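Home Skills, Unit 8: Sorting Small Soft Things
Notes by Birgit Gerlach
Reading time: 2 minutes
Last updated 8/29/19

Welcome back, everyone! We spent the last unit on big linens, and I know a few of you are still folding fitted sheets in your dreams, so today is gentler. We're sorting the little soft things that pile up on every table at home, and all you need is a clear tabletop and two bins in different colors. Decide what each bin means before you pick anything up, and say it out loud if you're working with a partner (Flynn and Bastian, I'm looking at you).
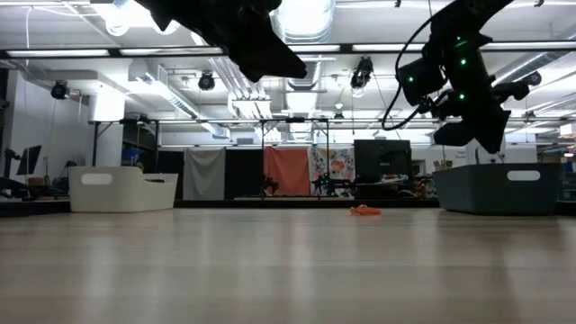

Fig. 2. White bin, dark grey bin, and a small orange item between them.

Set your bins at the far edge of the table with a gap in the middle, handles where you can reach them. Take one item at a time. Crumpled things are fine at this stage, and we'll get to smoothing and folding after the break. Please write your two bin labels in your notebook before you leave.

Related handouts
Unit 7: Sheets and Tablecloths
Unit 9: Folding for Shallow Drawers
Labels That Stay Put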